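**23 May 2019 – grasp sim, sampling method**

Picking up where I left off with the neck grasps. Golnar moved the whole batch over to the new collision settings last night, so everything from before that lives in the old folder and I'm not touching it (please don't anybody delete it, Behrouz still wants his plots).

So the plan was simple. Take the long-necked flask mesh, sample gripper poses around the neck, close the fingers, lift, shake, and log whether the thing is still held at the end. I ran 2000 poses per sampler. The old sampler picks a surface point at random and shoots a ray through to the other side for the second contact. The new one, Simin's idea, fits an axis to each roughly tubular part first and only proposes grasps that close across that axis. I was skeptical! Fitting axes to meshes has burned me before, and the bulb is exactly the sort of shape that makes the fit go wandering off somewhere silly.

Result for the random sampler: 242 stable grasps out of 2000. The bulb is too wide for our fingers at full opening, so any pose that lands there is wasted before it starts, and that's most of the surface area. The axis sampler got 600 out of 2000 with the same seed list and the same friction. Way better than I expected, and I reran it once with the seeds shuffled and it came out close enough that I'm happy to believe it.
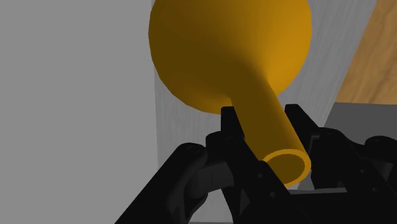
Why score the grasp after a shake and not right after the lift? A plain lift lets through a lot of grasps that are barely holding on, and those are the ones that drop the part on the real arm.

Friction is still the thing that bugs me. Everything above used one value for the whole object, and Erhan thinks it's too generous for glassware. He's probably right. I tried dropping it by a third on a small batch and the random sampler suffered a lot more than the axis one, but the batch was too small to write down as a number. Needs a proper run.

Other stuff, before I forget:

- The Ollirel export flips normals on the inner wall of hollow parts. Ray hits inside the neck get counted as outside contacts. Fixed in my branch, not merged.
- Run 3129 crashed halfway and left a partial log. Skip it when you aggregate.
- Abbas asked for rim grasps too (one finger in the opening, one outside). The axis sampler never proposes those – it would need a second mode. Not this month.
- Contact solver step is back to the default. The smaller step made the shake take forever and didn't change which grasps passed on the poses I compared.

Next up is the friction sweep, then the Romano parts if the meshes are clean by then. Simin wants the comparison in shape for the August write-up, so I should redo the random baseline with the bulb masked out, otherwise somebody will say it was an unfair fight. They'd have a point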